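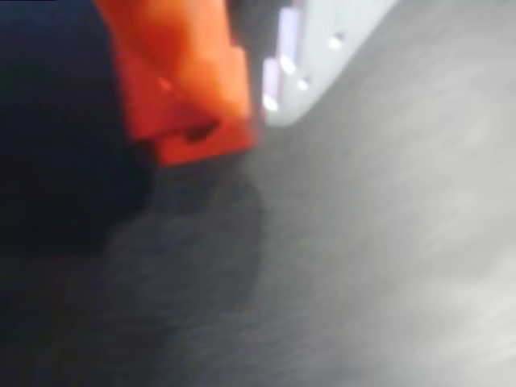 10/3/24 Flolley 夹爪套件试用，第二次记录

套件是从 Histik 订的，试用期到 November 底，到期要么买下，要么原样寄回。上次只写了开箱和接线，今天终于上臂跑起来了，写细一点，省得以后翻聊天记录。

先说结论：比我想的好用太多！从拧上法兰到第一次开合，我只看了两页说明书。以前换 Nundness 那只旧爪子，光对零位就要耗掉半个上午，这次软件里点一下“回零”，它自己慢慢合到底再张开，数就出来了。

安装
法兰孔位和我们的臂直接对得上，没用转接板。螺丝附了两种长度，长的那种会顶到里面，别拿错（我拿错了一次，拧到一半觉得不对劲才退出来）。线从腕部外侧走，留的弧度要大一点，不然末轴转到头时会拉紧。扎带先别剪死，等轨迹定下来再说。

手指
橙色那副指头先留着用。形状是一块一块的台阶，没有圆滑过渡，看着有点笨，贴着桌面去夹薄东西倒很顺手。指面我贴了一层薄硅胶，边角多出来的部分还要修。备用指头是平的，下次换上对比。

开合测试
空爪开合连续跑了 1,011 次，中间没报错，外壳摸着微温。然后上了工件，用的是 Hettiarachchi 那批打样的小外壳，121 次抓放，失手 17 次。失手大多集中在前半段，那会儿力度设得太低，夹起来一抬就滑。调高一档以后好了很多，后面几乎是一路顺下来的，看得我舍不得去吃饭。

力度那一栏写的是内部刻度，没有换算成牛顿，上限 4,000。说明书里只有一张曲线图，坐标轴还没标单位。这一点要写邮件问 Flolley，最好能要到原始标定表，不然以后写报告没法交代。

离台面的高度
下探高度目前是手动示教的，低速靠近没问题。速度拉到七成以上，停下来的瞬间指尖会有一点抖，肉眼能看出来。怀疑是负载参数没改，臂控制器里还是旧爪子的重量。明天先称一下套件再填，重心也一起量。灰色台面先不换，等抖动的事弄清楚再动别的，免得两个变量搅在一起。

软件
Python 接口很干净，函数名一看就懂，示例脚本改两行就能跑。最喜欢的是开合状态可以订阅，不用自己写循环去问。缺点是断线以后不会自动重连，得把程序整个重启。先自己包了一层，放在共享盘 gripper_trial 下面，谁要用直接拿，发现问题写在文件开头的注释里。

还有个小毛病：急停复位之后，爪子会记住上一条命令，一使能就接着动。今天合了一下，手不在里面，没事。各位用之前先发一条“停止”，再上使能，这个顺序一定要记住。已经写进包装层了，但用原版脚本的人要自己加。

待办
称重，改负载和重心
换平指头，同样的工件再跑一轮
问 Flolley 标定表和断线重连
问 Histik 单买指头的价格和货期，硅胶片有没有现成的
旧爪子装盒，零位数据抄在盒盖上

个人意见是留下。标定表要是能拿到，我这边就没什么可挑的了。下一次想试软一点的东西，海绵块或者布袋，看看低力度那一段到底稳不稳。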